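The arm that wouldn't let go of the cup

Leonardo Palumbo has been asked to tell this story at so many lunches that he now starts with the ending. "The cup was fine," he says. "Put that near the top. People worry."

He runs the handling cell at the Botilstead workshop, where a robot arm named Zwane spends its days picking things up and setting them down again, for the benefit of people who would like it one day to do this in a kitchen. In October it stopped doing the second half. It would close on something, carry it to where it was wanted, report that it had opened its fingers, and leave with the thing still in them.

"It was very polite about it," says Palumbo. "Every line in the log said the job was done. If you only read the log, we were having a marvellous week."

How it began

The first sign was a missing marker pen. Arturo Leone, who looks after the hardware, spent part of a morning accusing his colleagues of pocketing it, and then found it travelling past him at shoulder height.

"I thought somebody had programmed that as a joke," Leone says. "I was quite impressed, and then I was annoyed, and then I looked at the fingers and stopped being either."

The fingers were commanded open and were sitting closed. On the screen they were open. He pressed the stop button, took the pen back by hand and wrote a note in the fault book, which he reads out to me with some pride: "Gripper says one thing, does another. Pen recovered."

They restarted it, and it behaved. That was the trouble with the next fortnight: it nearly always behaved. Palumbo set it to run the same pick and place 200 times with the guard shut, and it failed 13 times, never in a bunch and never while anyone with a spanner was looking.

"You begin to take it personally," he says. "I went out for a sandwich and came back to two failures. I stayed in and ate at the bench and got none. Arturo suggested we put a coat and hat on a chair."

I ask whether anyone was ever in danger. Palumbo stops being funny for a moment, which he does rather abruptly.

"From the grip, no. It's set soft, you could put your thumb in it and be bored. From the moving off, yes, potentially. The arm believes it has let go, so it pulls away at full speed. If you've got hold of the other end of whatever it is, it takes you along, or it takes the thing off you and throws it. We'd all got into the habit of reaching in to help. That was our fault and had nothing to do with the robot."

The reaching in was banned the same afternoon. Leone wrote the sign for the cell door, and by general agreement it's a bit rude.

Watching from the wrist

What cracked it was the little camera at the wrist, which had been recording throughout and which no one had thought to look at, everyone being busy with the log. Palumbo sat down with the recordings and a pot of coffee and went through them one by one.

"It's terrible viewing," he says. "Half of it is smear. The arm shifts and everything dark turns to soup. You get a white ledge, some pale bars behind it, a finger pointing up at you, and you sit there trying to work out what's what."
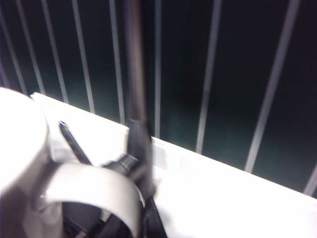 What the cable was doing

The blur turned out to be useful. Where the picture smeared, Palumbo knew the arm was moving, and he could line that up against the moment the log claimed the fingers had opened. In the bad runs, the claim came first every time and the fingers hadn't stirred.

So the command was being sent, and acknowledged, and going nowhere. Leone took the wrist cover off and found a signal cable that had been clipped a little too tightly, so that it was tugged whenever the wrist turned far enough. Tug it, and the open command dropped out. The software, having sent the message, ticked the box without checking the fingers.

"Two faults," says Leone. "The cable was mine. I'd like it recorded that the box was his."

"The box was mine," says Palumbo.

The repair was a longer cable and a looser clip. The other repair took most of a month: the arm now has to read the finger position back before it may move off, and if the two don't agree it stays where it is and sulks with a red light on. It's slower. A visitor from Hornutov asked whether the pause could be trimmed, and was shown the fault book.

They ran the 200 again and got no failures. Leone ate his sandwich in the corridor, to be fair to it. The sign is still on the door.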